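About Zestine

Hello, I'm Jadwiga Chmielewska, and I write nearly everything on this site. Zestine started as a place to moan about boss fights and grew into proper reviews of story add-ons, mostly for co-op shooters. I've put 94 of them up so far, and I still get far too excited over a good loot drop! 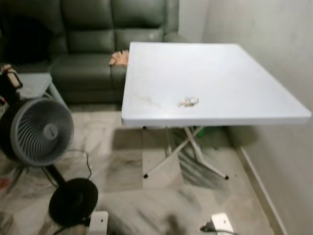 I finish every add-on before scoring it out of 5 — side quests too, if I can stand them. Pisharody does the co-op runs with me from Cundusthorpe, and he's the better shot (annoyingly). Review codes don't buy kind words.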